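Wuka Perception and Control Software
Setup Guide, Section 6: Teaching the cloth model and checking your grasp settings

Last revised Apr 23, 2025, by Violeta Aravena and Tùng Lại

By the time you reach this section you should have both arms homed, all of your cameras registered in Pichler, and the joint limits loaded. If any of that is still in progress, please go back to Section 5 and finish it first. We know it's tempting to skip ahead to the part where something moves, and we have done it ourselves more than once, but the cloth model reads the camera poses at startup and will keep using the old ones until you restart the whole session.

6.1 Before you begin

Cloth is a harder thing to plan around than a box or a bottle. It folds, it slides, and it hangs differently every time you pick it up, so the planner can't rely on one stored shape. Wuka gets around this by rebuilding a rough surface mesh while the arms are moving, and the steps below help that mesh settle down on your own table with your own fabrics.

CAUTION: Keep hands and sleeves out of the work area whenever the arms are enabled. The software stop in the Wuka window is a convenience and does not replace your hardware stop.

6.2 Creating a cloth profile

1. Open the Profiles tab and choose New, then Soft Item. Give the profile a name you'll still recognize in a month ("green towel" is much kinder to your coworkers than "test4").

2. Lay one item on the table, more or less in the middle, and don't smooth it out. A few wrinkles are welcome!

3. Press Capture. Wuka collects 200 depth readings and shows you the mesh as a gray overlay. Small holes along the folds are fine and will fill in later.

4. If the overlay spills onto the tabletop, lower the Edge Merge slider a little at a time and capture again. Pale fabric on a pale table nearly always needs this.

5. Press Save. Repeat for each item you plan to use.

NOTE: Make a separate profile for anything with a stiff part, such as the brim of a cap. The mesh treats the whole item as floppy unless you tick Has Stiff Region and paint the region in with the brush tool.

6.3 Setting grip and lift values

1. In the Grasp tab, load your profile and leave Grip Force on Auto for the first run.

2. Set Lift Height to 160 mm. You can raise it later once you trust the paths.

3. Set Mesh Timeout to 2000 ms. This is how long the planner will wait for a fresh mesh before it pauses the arms. Shorter values feel livelier, but they also give you a lot of pauses when a gripper passes in front of the camera.

4. Choose Single Arm or Handover. In Handover mode the second gripper looks for a free edge near the first one, so leave both arms plenty of elbow room.

5. Press Dry Run. The arms trace the path above the table with the grippers open. Watch all of it, please, even the dull part at the end.

6. If you are happy, press Run.

6.4 Comparing the camera views

Open the Views panel while a run is going and step through the cameras. You want the cloth to stay in sight of at least 2 of them for most of the lift. The wrist view tilts a great deal as the arm turns, and Wuka corrects for that on its own, so there is no need to rotate anything by hand.

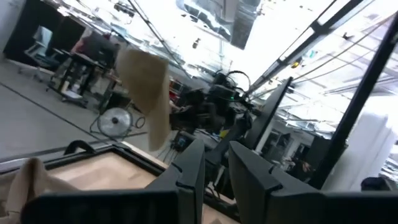
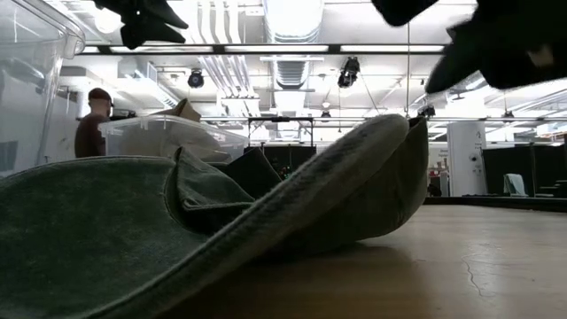
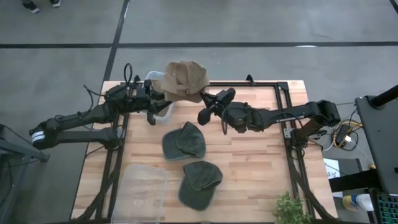
If one view keeps losing the item, click its name and lower the Trust value to Medium. Wuka will then lean on the other cameras and only use that one to fill gaps. Mirjam Wieser, who wrote the view blending, suggests changing one camera at a time and doing a fresh run in between, and we'd second that, having spent a long afternoon in March undoing five changes at once.

NOTE: Clear plastic bins can show up in the mesh as a shimmer or a thin floating wall. Draw a keep-out box over each bin in the Scene tab and the shimmer will be ignored by the mesh, while the planner still steers around the bin.

6.5 Saving your session

1. Press Stop and wait for the status bar to read Idle.

2. Choose Export, then Tikel Log. Tick Include Meshes if you expect to ask us for help, even though it makes the file a good deal larger.

3. Disable both arms before you close the window.

Continue to Section 7 to chain your saved grasps into a sorting task.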